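Posted April 8, 2021 by the Zudholm Society office

Call for participants: Early-Career Workshop in Translational Medicine, Drultham

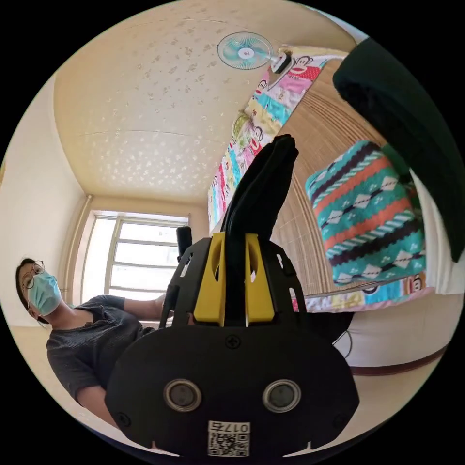 The Zudholm Society is looking for 55 people who have something to say about getting laboratory results as far as a patient, and who can say it in under ten minutes. The workshop runs for two days in September at the Fontes Building in Drultham, a town chosen for its hospital, its train station and its remarkably cheap hotel rooms. Bring a sweater. The heating is switched on by date and the date is in October.

Who can apply

Doctoral students, residents, research nurses, trial coordinators and anyone within five years of a terminal degree. Parental leave, military service and time lost to closed labs don't count against the five years. Neither does the year you spent waiting for ethics approval, if you can show us the letters.

Senior professors are welcome to send their trainees. They are less welcome to send their trainees' talks to themselves for delivery, as happened more than once last time.

What we want to hear about

Biomarkers that held up in a second cohort. Biomarkers that didn't — we have set aside a full session for these and expect it to be the busiest. Trial recruitment in small towns, sample storage, consent forms a person can read on a bus, and anything involving a pharmacist who was asked for an opinion early enough to matter.

We are not looking for product pitches. A slide with a price on it will be taken as a request to sit down.

How to apply

Send an abstract of no more than 200 words, plus a short paragraph on what you do all day. The limit includes the title, and we have seen what some of you do with titles. No figures, no reference lists, no letters of support. Abstracts go through the Duno submission page, which logs you out without warning, so write the thing somewhere else and paste it in.

Each abstract is read by 2 reviewers who don't know your name or institution. If they disagree, Wiremu Kerslake reads it too, usually on a train, and his word is final. Everyone gets written comments, including the people we turn down.

What it costs

Nothing to attend. Lunch and coffee are covered on both days, and the coffee has been changed after the feedback we received. Travel and lodging are yours to arrange, although a few small grants exist for applicants with no department budget. Tick the box on the form if you need one. You won't be asked to write an essay about it.

Talks are in English. Accents of all kinds are fine, and so are notes. Posters should be portrait format, as the boards are narrow and can't be argued with.

Questions about eligibility go to Wiremu Kerslake at the Society office. Questions about the Duno page go to him as well, but he'll sigh first.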